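**harms_h:** Skaltmont says their nesting set replaces every bowl you own. I doubt it.

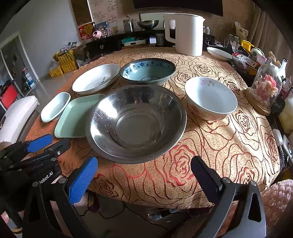 My cupboard holds 7 pieces at most, so something has to go. Skaltmont wants me to swap the lot for one matching stack. The big steel bowl with the rolled rim does more work than their whole set would.

1. Keep the steel, drop the oval dish.
2. Glass goes. It chips.

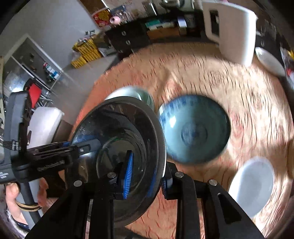
3. Plates stay.

**vanddale7:** Disagree on 2. Mine has never chipped.

**E. Stüber:** Same. And who tested "every bowl"? Skaltmont?

**harms_h:** Fine, glass is a maybe. Still not buying the set.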